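Zendwood Hard Wax Oil, Clear Matte
Item no. 425

Interior finish for untreated wood: tabletops, desks, shelving and workbenches. Penetrates the surface and cures to a low-sheen film that can be repaired in spots without sanding the whole panel. Does not noticeably darken pale species.

Specifications
Base: plant oils and hard wax
Sheen: matte
Coats: 2 on new wood, 1 for maintenance
Application temperature: 60 to 80 °F
Recoat: after overnight drying
Light use: 3 days after last coat
Shelf life, unopened: see date on lid

Preparation
Sand to 120 grit, then 150. End grain may be taken one grit finer to even out absorption. Remove all dust. Old varnish or lacquer must be stripped completely; the oil will not bond over a sealed surface. Moisture content of the wood should not exceed 12 percent.
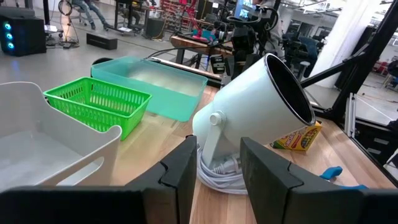 Stir well before and during use. Apply a thin coat with a lint-free pad or short-nap roller, working along the grain. Wait 15 minutes and wipe off all excess. Thick coats stay tacky and mark easily. Buff lightly with a white pad between coats.

Oil-soaked rags can ignite on their own. Lay them flat outdoors to dry or store them under water in a closed metal can.

Care
Clean with a damp cloth and mild soap. Do not use ammonia or scouring powder. Wipe up spills promptly, particularly red wine and coffee.

Related items
Sawatzky Buffing Pads, white, fine
Jirkby Roller Set, short nap
Nistau Wood Soap, unscented

Technical questions: Ya-wen Ng, finishes desk
Data sheet revised Sunday, August 27, 2023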